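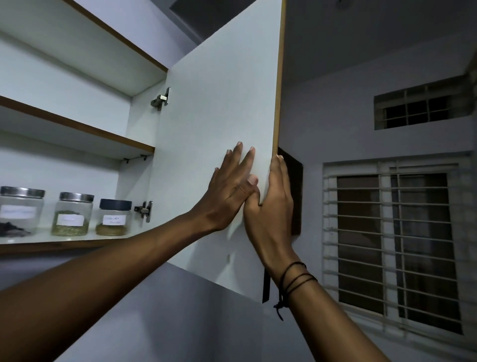
I've finally done the kitchen wall cupboards, and my arms are killing me.

It started with cumin. I was making a dal after work, went to get the cumin, and found I owned it in three different places, one of them a paper bag with a hole in the corner. There was a trail of seeds leading along the shelf like something out of a fairy tale. I ate the dal, which was fine, and then I stood on the step stool with a bin bag until half past ten.

We moved into this flat last October and I'd unpacked the kitchen the way you do when you're tired and want a cup of tea, by shoving things in wherever there was a gap. Every cupboard was a bit of everything. Lentils with the light bulbs. Birthday candles in the mug with the skewers. I found a jar of mincemeat from the old place that I must have wrapped in newspaper and carried up 49 stairs for no reason at all!

So, the jars. I've gone for glass with proper lids, and I've been collecting them slowly. Most have steel lids and came from Goltley, the homeware place by the bus station (they do a sale at the end of every season and it's worth hanging on for). The odd ones are old jam and coffee jars, so the lids don't match, and I've decided I like that. Two of the bigger ones came from a market stall in Urkport when we were up there for the weekend, and I had them on my lap the whole way home wrapped in a jumper.

Labels are plain white stickers and a pen. I did look at label makers, I looked at them for an entire evening, but I know what I'm like and I'd have run out of tape by the second shelf. My handwriting is dreadful and goes faint when the pen's dying, but I can read it, mostly. On some of them I've put the name and then the date underneath. I'd recommend that for anything ground, as it goes stale so much faster than you'd think.

The rule I've made is that jars go on the bottom shelf, near the front. I'm not tall. Anything higher than that and I'm feeling about with my fingertips and pulling things down on my head. The shelves above are for light stuff I don't need often, once I've worked out what that is. I keep opening the door just to look at a bit of bare shelf. It's lovely. Give me a week and it'll be full of crisps.

While everything was out I wiped it all down, warm water and a drop of washing-up liquid, then a dry cloth. The brown edging on the shelves gets sticky if you cook with as much oil as I do, so I went over that twice. I did the insides of the doors too, which I don't think I'd ever touched, and ran an old toothbrush round the hinges.

Things I threw away: the mincemeat, a bag of flour with visitors, some very sad bay leaves. Things I kept and shouldn't have: a packet of something green from a friend's holiday that might be oregano. It smells nice. It's going on a pizza.

Next is the cupboard under the sink, and I'm not looking forward to it. There are 60 carrier bags in there if there's one. I'll put the kettle on first.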